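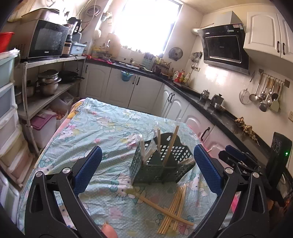
Figure 5.1 Loose chopsticks and a divided utensil holder on a kitchen table, with black grippers reaching in.

Print this page | E-mail this chapter

Chapter 5
Showing Instead of Telling

Try writing down how you put chopsticks into a holder. Begin with the moment your fingertips touch the wood, and leave nothing out. How far apart are your fingers? How hard do you press? When the tips catch on the rim, which way do you tilt?

Most students who try this fill a page before the first chopstick is off the table, and then discover that their page only works for a chopstick lying by itself. In Figure 5.1 they lie in a fanned bundle, with another pair crossing over the top, and the cloth under them is wrinkled. A gripper that closes in the wrong place may take three sticks, or a fold of fabric.

Yet your hands solve the problem while you talk about something else! The knowledge is all there. It just isn't stored in a form you can read out. In this chapter we look at ways of handing it over by doing the task and letting the robot's software learn from the record. The field calls this learning from demonstration, and it is one of the most enjoyable corners of robotics to work in, partly because you get to use your hands so much.

5.1 Three ways to show a task

In kinesthetic teaching, you take hold of the robot's arm and move it through the job. The joints give way under your push and the controller writes down every angle. You feel at once when a reach is too long for the arm. The drawback is that your own body is in the way, often right where a camera needs to look, and guiding two arms at the same time is hard work for one person.

In teleoperation, you stand back and drive the robot from a distance, with joysticks, a headset, or a smaller copy of the arm. Everything recorded is something the robot has done with its own motors. What you usually lose is touch. Volker Thiele, who taught the first lab course at Rurkley to use this book in draft, had his students stack cups by remote control. Their first tries were painfully slow, and the room got very loud when one pair finished a stack of 5.

The third way is to leave the arm out. You hold a gripper like a tool, squeeze it open and shut, and do the task where it normally happens. Cameras on the tool record what the gripper meets. A real kitchen brings daylight from a window, shelves full of pots, a patterned tablecloth, and all the other clutter a test bench lacks. The robot that later repeats the task has to cope with that clutter, so it helps to have it in the record.

5.2 What a good demonstration looks like

Look again at the holder in Figure 5.1. It has compartments, and some chopsticks are already standing in it, in a shorter group and a longer one that leans. Wrapped utensils take up space on the left. Where should the next chopstick go? You would choose without thinking, and you might choose differently tomorrow. Both choices are fine, but a learner that averages them could aim for the divider between two compartments.

Sieglinde Buschmann ran into exactly this on the Vemura project. Her group had 87 demonstrations from 2 people, one of whom always filled from the left and one from the right. The trained arm hovered. They split the set by person, trained again on each half, and the hovering went away. We will work through that data in Section 5.4, and you will train a small model on it yourself.

Before reading on, pick a chore at home and do it twice, the second time using only thumb and forefinger on each hand. Note every place where you slowed down. Keep the list for Exercise 5.1.

Reader comments (3)

trirkus_lab: Did the chore exercise with folding socks. My list ran to 32 lines. Recommended!

M. Rathjen: Is the Vemura data split by person in the download, or do we do that ourselves?

pagoda_k: @M. Rathjen You do it yourself, there is a column for it.

Contact the authors | Copyright Rurkley Open Textbooks | Back to top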